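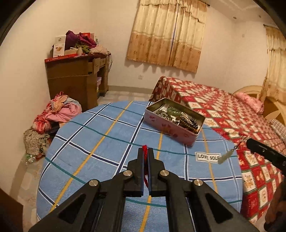 Helmet liners, second go at the Flallico claim

2 December 2025

Repeated the May drop tests on the Flallico replacement liners, this time with the Melnychuk tower levelled properly and the headform neck torqued at the start of every run. I wanted to see whether the improvement we passed on to Stundham in the summer was real. I'm less sure of it than I was in May, and I wasn't very sure then.

The claim, so I have it written down as they make it: swapping the stock liner for theirs lowers the peak reading "on everyday football contact". No drop height is given. No temperature, and no word on which stock liner they compared against, or how old it was. If it was one that had done a few seasons under a lineman then anything with some spring left in it would come out ahead.

Set-up

Same shells as before, the two large ones Stundham retired from the practice squad. Front, side and rear boss, flat anvil. Chin strap done up to the mark on the webbing every time. In May we did it up by feel, and I now think that's where a fair amount of our scatter came from. With the strap a notch loose the shell rotates on the side drops and the number comes down, which flatters whatever happens to be fitted at the time.

Stock liners were new ones from the cupboard, left out on the bench overnight with the Flallico ones so that both were at room temperature. In May the stock set came straight in from the van. I can't find a note of how cold it was. It won't have helped the stock foam, and that alone is enough for me to stop quoting the May comparison to anyone.

Results, such as they are

Front: small difference in favour of Flallico, same direction on both shells. I believe this one, as far as it goes.

Side: nothing I would put my name to. Shell A says better, shell B says a touch worse. The spread within each set is wider than the gap between them.

Rear: worse on both. I checked the fit twice. The rear pod sits proud of the shell by a couple of millimetres and can be rocked with a thumb, so it may be bottoming out at the edge before the middle takes any load. Could be a bad batch. Could also be that they only ever tested the front, which is the drop that looks good in a brochure.

First trace on rear, shell B, had a double peak. Re-seated the accelerometer cable and it went away. I have thrown that drop out and written it down as thrown out. Please do the same with yours, as the May sheet has gaps in the run order that I can't account for.

The mouthguard data

Stundham sent over the file from the Grirkeder mouthguards and would like it read as proof that the liners work. There are 313 logged impacts in it from 11 players, and on the face of it the average is lower after the swap. I don't think it shows anything yet, for the following reasons.

The swap happened in the same week they went from full pads to shells at midweek practice. Fewer hard hits on the field would give us the same drop in the average with any liner, or with the old ones left in.

A good chunk of what is logged isn't head impact at all. I went through one session against the sideline film and 57 of the entries fell in a stretch when the offence was standing about drinking water. Players chew the guards, pull them half out and clip them to the face mask. The Grirkeder software is meant to filter that. It filters some of it.

The positions are mixed together too. A centre takes a small knock on nearly every snap and a receiver might have one big one in the whole evening. Average those and you have a figure that belongs to neither of them. And one of the linemen drops out of the file halfway through, with no note saying whether he was hurt, rested or had just left his guard at home. If he was the one taking most of the contact, that is your improvement.

What I'm prepared to tell Stundham

The liners fit the front and sides acceptably. On the bench they help a little on the front and we can't show that they help anywhere else. The rear pod needs looking at before anyone buys a full set. We have nothing that says anything about concussion, and they shouldn't put our name beside that word in the programme notes or on the sponsor board. They asked again. The answer is the same as last time.

To do

Ask Flallico for the drop height and the stock liner used. Asked in May, got a brochure.

Second rear pod from a different batch, bought over the counter and not sent by them.

Cold runs for both liners, same fridge, same length of soak. They play through January, so room temperature only tells us so much.

Ask Stundham for film with a clock on it, plus a list of who was in full pads on which night. If they haven't kept one, the mouthguard file goes in the drawer.

Anvil pad is getting a dent on the left. Turn it before the next set and mark the date on the edge.

Shell A has a hairline at the left ear hole. It wasn't in the May photos. Side drops on A from today to be treated with suspicion until I've had it under the lamp.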